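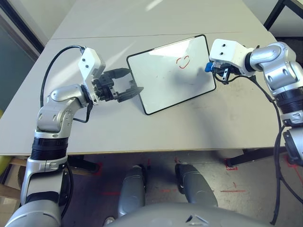
4.3 What the boards can and cannot tell a teacher

The case for mini whiteboards in primary classrooms is usually made on the grounds of speed. Every child writes an answer, every child holds it up, and the teacher sees at once who has understood. This account is repeated in most of the training material we collected from the seven schools, often in the same words, and we have found little behind it. Nkosi's review traced the claim back through a chain of handbooks and ended at a workshop handout with no data attached. That doesn't make the claim false. It does mean that schools have been spending money and lesson time on something that has mostly been taken on trust.

Our first doubt is about reading. To be of use, a board has to be read from the front of the room in the few seconds it is held up. Teachers at Detmont told us they could do this easily. When we watched them, they read the front two rows and glanced at the rest. Pesonen and Seok sat beside the teacher in the same lessons and tried to write down every answer shown. They agreed with each other well on single digits and yes or no answers, and badly on anything longer than a word. Fractions were especially poor. A child who had written the wrong denominator was more likely to be recorded as correct than as wrong, which suggests that both observers were filling in what they hoped to see.

Drawn answers were worse again. Several teachers asked for a quick sketch to show how a child felt about a topic, and treated the result as a measure of confidence. The red marker drawing on the board in Figure 2 could be taken for a heart or for a rough smiling face, and a teacher sorting such marks at a glance would have to settle on one. The same figure shows two more everyday problems: a bright glare across the top of the board, and faint grey smudges over the lower half. Marks like these are a small matter on a desk. They matter more at the back of a room with windows down one side, as in both of the Rautiainen classrooms.

Our second doubt is about copying. A raised board faces the teacher, but while it is being written on it faces the neighbours. We asked 200 children whether they ever looked at another board before holding up their own. Most said yes, and several seemed surprised by the question. One boy at Oka explained that you wait for Veera's table and then you write. The teacher in that room had described the class as very secure on the topic. She may have been right, but the boards were not good evidence for it.

Supporters of the method will answer that copying happens with paper too, and so it does. Paper, though, leaves something behind. A teacher can return to a workbook in the evening and notice the crossing out, the odd spacing, the working that doesn't lead to the answer. A wiped board leaves no such record. Niskanen has argued that this is the strength of the boards, as children take more risks when their errors vanish. We looked for this in the lesson notes and could not find it. Children who wrote little on paper wrote little on boards. The one exception was the Prostau class, where the teacher had also stopped marking workbooks in the same term, so the two changes can't be pulled apart.

We should be fair about the limits of our own material. The schools volunteered, the visits were clustered in February, and the children knew we were watching. The 200 lesson extracts coded by Kinnunen were chosen for clear sound, which favours quiet classes and may hide the livelier use that teachers described to us in interviews. Nor did we compare brands or sizes of board, and a larger board may well be easier to read.

Even so, we would ask for better evidence before any school is told that the boards show what a whole class knows. They show what some children have written, to whoever is near enough to read it. For short factual answers that may be enough. Section 4.4 turns to the cost of pens, where the figures supplied by the schools are harder to reconcile than we expected.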